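Bench notes, back room, still on the Orkley short-scale

Neck is off again. Third time. Shim was the wrong way round, my fault, had it thick end toward the bridge and wondered why the action went up when I'd worked out it should come down. Turned it over, screws back in by hand first, then the driver. Better. G string still buzzes 5th to 7th but only if you dig in.

Pickup readings before I forget. Neck one 1,766 ohms, which looked way low so I did it again with the other meter, same answer. Bridge one reads open. Kazimiera says the low ones are how Orkley wound them the first couple of years, thick wire and not much of it, and that people swap them out becuase they think they're dead. So leave the neck one alone. The bridge one really is dead. Start wire broken at the eyelet I hope, not somewhere inside the coil.

Tuners: two of the four are the Hämmerli type with the slotted post, other two are later and don't match. Gear ratio feels different too. Customer wants them matched. Sze-wing has a set in the drawer from the Billton that got parted out, bushings might be a hair too big. Measure before drilling ANYTHING. Remember the last one.

Nut is fine. Don't touch the nut. 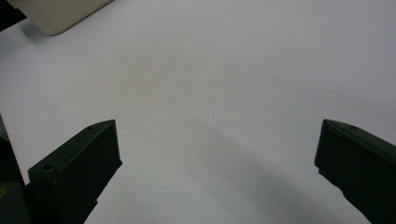
Kiltorberg, March 25, 2018

Quiet, nobody in but me and Senga till lunch. Got more done than all week.

Lifted the cover on the bridge pickup. Wax everywhere, somebody potted it at home and let it get too hot, the bobbin top has a bow in it. Start wire WAS broken at the eyelet. Soldered a bit of fine wire on, took four goes, kept losing the end. Now reads 2,705 and holds steady when I flex the lead. Higher than the neck one by a lot so either it was rewound or it never was a pair. Senga thinks rewound, the tape is the wrong color. I think she's right.

Polarity — check against the neck one with both full up. Sounded thin and honky the first time, so swapped hot and ground on the bridge. Full again. The cover is grounded through the same wire as the coil so had to separate that, little tag of braid to the back of the pot. Ugly but it's under the guard.

Pots: volume ok after cleaner. Tone is scratchy at the bottom and does nothing at all until nearly off. Not the original taper I'd guess. Ordered nothing yet, ask Marion M. (Moncrieff, not Matheson, they both answer to Marion and I got the wrong one on the phone Friday) if she has any left from the June order.

Strings: put the old flats back on for now. The 100 on the E is too fat for the Hämmerli slot, it goes in but you have to lean on it. Marion Matheson runs lighter on hers and says the tension is fine at this scale. Try a lighter set before we tell the owner anything.

Setup as it stands, tuned to pitch:
relief — a touch more than I like, leave overnight
bridge saddles — E and A all the way back and A still slightly sharp at the octave
pickup height — neck one down two turns, bridge one up as far as it goes

Saddle thing bugs me. If the shim moved the neck even slightly in the pocket that would do it. There's play side to side, you can see the old finish line on the treble side not meeting the edge. Loosen, pull it straight with the strings on, tighten. Then check intonation again before filing or moving anything.

Quoted 9 hours on this. Already over. Not charging for the shim business.

Still to do: tuners (see above), tone pot, one strap button is in a stripped hole and needs a plug, clean the fretbaord but not with the lemon stuff. Senga is taking the case home to glue the lining. Guard screws are in the jar lid by the vise, don't tip it over.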